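Publié le 12 juin 2018

134 partages · 98 commentaires

Pour un banc d'essai ordinaire

Par Sieglinde Hinrichs

La plupart des articles consacrés aux bras robotisés montés par des particuliers ou des ateliers partagés parlent du bras : sa charge utile, sa répétabilité, son prix d'occasion. Je voudrais parler du support, des câbles et du plan de travail. Après deux ans de pratique à l'atelier Mimico, je tiens que le temps perdu se trouve là, et que les amateurs qui investissent dans un manipulateur avant d'avoir réfléchi au banc se trompent d'ordre.

Commençons par la fixation. Un bras à sept axes posé sur une table légère déplace la table. Le phénomène est faible à basse vitesse, assez faible pour qu'on l'ignore pendant les premiers essais, puis il ressort dans les données sous forme d'un écart qui change avec la direction d'approche. Notre premier socle, baptisé Roman, était un caisson en panneaux de bois vissés. Nous avions mesuré un décalage au point de prise en fin de trajectoire rapide et nous l'avions attribué à l'étalonnage de la caméra. J'ai refait cet étalonnage onze fois en avril. Le défaut venait de deux vis mal reprises dans le chant d'un panneau. Une équerre métallique a réglé la question en une soirée.

J'en tire une règle que je défends contre les avis contraires de plusieurs membres de l'atelier : on caractérise le support avant le bras. Un comparateur à cadran, une poussée à la main, une lecture. Si l'aiguille ne revient pas à sa position, il est inutile de lancer le moindre logiciel.

Vient ensuite le câblage, traité partout comme une question d'esthétique. Un câble de caméra embarquée qui parcourt le bras impose un effort variable au poignet et limite la rotation utile du dernier axe. Il faut lui laisser une boucle, et cette boucle occupe un volume qu'aucun modèle de collision livré par défaut ne prend en compte. Nous avons arraché trois connecteurs avant d'ajouter au modèle un cylindre grossier représentant l'enveloppe du câble. Le planificateur trouve depuis moins de solutions, mais celles qu'il trouve sont exécutables. Les carénages vendus pour cet usage me semblent peu convaincants. Celui que nous avons essayé, le Favix, maintenait très bien la gaine et interdisait de la remplacer sans tout démonter.

Le troisième point est le plus discuté. Faut-il travailler sur une surface nue, avec des cubes de couleur, ou dans un environnement encombré ? L'argument en faveur du banc nu est connu : on isole les variables, on compare des séries, on publie des taux de réussite propres. Je ne le conteste pas pour un laboratoire. Pour une construction personnelle, il conduit à un système qui fonctionne uniquement sur le banc. Sur la série Rekham, nous avons enregistré 758 prises, dont 275 sur plateau vide et le reste sur un plan de travail de cuisine. Les réglages obtenus sur plateau vide ont tous dû être repris. Les seuils de profondeur convenaient au mélaminé mat et ne convenaient plus dès qu'un verre transparent entrait dans le champ. Les hauteurs de dégagement supposaient qu'il n'y avait rien à contourner.

On m'objecte que le désordre rend les échecs difficiles à interpréter. C'est exact. Il oblige à tenir un cahier, à noter la position des objets, à changer une seule chose à la fois. Ce travail est fastidieux et il est à la portée de n'importe quel atelier, ce que je ne dirais pas de l'achat d'un second manipulateur.

Une cuisine apporte en outre des contraintes mécaniques que l'on ne pense pas à reproduire : des tiroirs sur glissières, des poignées longues, un bord de plan qui passe au-dessus des façades. Le tiroir me paraît le meilleur exercice disponible. Sa course est imposée, ce qui met en évidence toute erreur d'orientation : si le préhenseur tire de travers, l'effort latéral monte et le bras s'arrête en sécurité.
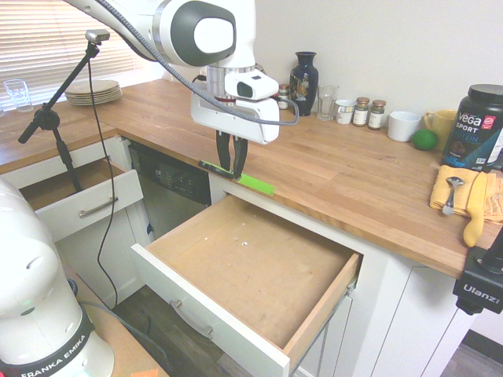

Pince parallèle au bord du plan de travail, tiroir ouvert. À gauche, le socle blanc d'un second bras Franka Emika.

Reste la vision. Je recommande deux points de vue au moins, l'un au poignet, l'autre fixe, et je recommande surtout de ne pas économiser sur les supports. Un trépied placé au sol est commode à déplacer, donc il se déplace. Un coup de pied suffit à invalider l'étalonnage, et personne ne s'en aperçoit avant la première prise manquée. Une pince de serrage sur le chant du plan résiste mieux, à condition de contrôler le serrage et de repérer la position au feutre ou au ruban adhésif. Chez nous, la vérification de ces repères précède toute mise sous tension des bras.

Je ne prétends pas que ces remarques soient nouvelles pour un intégrateur. Elles figurent dans les pratiques de n'importe quel bureau d'études. Elles manquent dans les tutoriels, où l'on passe du déballage à la démonstration en six étapes. Je souhaiterais que les ateliers qui publient leurs plans publient aussi la section des profilés, le couple de serrage et la longueur de câble libre. Ceux de Roman sont affichés près de la porte, corrections comprises.

Ce site utilise des cookies à des fins de mesure d'audience. En poursuivant votre navigation, vous acceptez leur utilisation.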